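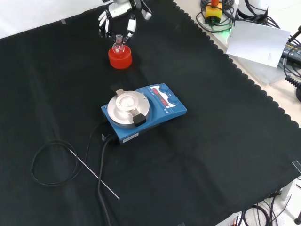

Page last updated: Monday, 4.10 pm

PRESS RELEASE
For immediate use

Robot hand joins the bench team at Sturwood's Bendness lab

Hello from Bendness! I'm Thenmozhi Poojary, I run the preparation lab here at Sturwood, and I've been asked to write this one myself instead of leaving it to the press office. So please forgive the odd bracket.

From June we'll be handing part of our flask work over to a robotic hand. We make up the test solutions that our Strachan site uses to check its coatings, and that means a great deal of picking up small glass flasks, putting them on a stirrer, waiting, and putting them back again. In a busy week my team does that more than 600 times. It's fiddly, it's dull, and by Thursday your wrist knows all about it.

The project is called Rernero (I didn't choose the name, and I still have to stop and think before I spell it). The setup is pretty homely when you see it up close. The hand works over a black cloth taped down on the table, the round-bottomed flask sits in a bright orange-red holder, and next to it is a blue hotplate stirrer with two knobs and a red display, much like the ones any chemist will have used. I'm very fond of that holder. We went through a lot of designs to get there, and my desk drawer is still full of the rejects!

What changes for the people? That's what everyone at Bendness wanted to know first, and quite right too. There are six of us in the lab and there will still be six of us once Rernero is up and running. Sturwood has put that in writing. The early start goes, which has pleased everybody with small children and one person with a very long bus ride. Two of my technicians are moving over to planning and checking the robot's work, with training in paid hours and a step up in grade. The rest of us get more time for the testing we've been squeezing into the end of the day for as long as I've been here.

I'll admit I was grumpy about it to begin with. I like handling glass, I'm good at it, and I didn't much fancy teaching a machine how hard to hold a flask. But the engineers sat with us at the bench and asked how we did things, and then they changed their plans when we told them something wouldn't work. I've been through 25 years of new equipment in labs and I can't say that of all of it.

Anything unusual stays with a person. So do new recipes, and so does the final say on whether a batch goes out to Strachan. Anyone on the team can stop the work if they aren't happy, without asking me first.

We're holding an open afternoon in the lab during June for local press and for families of staff. Tea is provided, though it has to stay in the corridor. To come along, or to arrange a chat with me or one of the technicians, please contact the Sturwood press office and ask for the Bendness lab.

ENDS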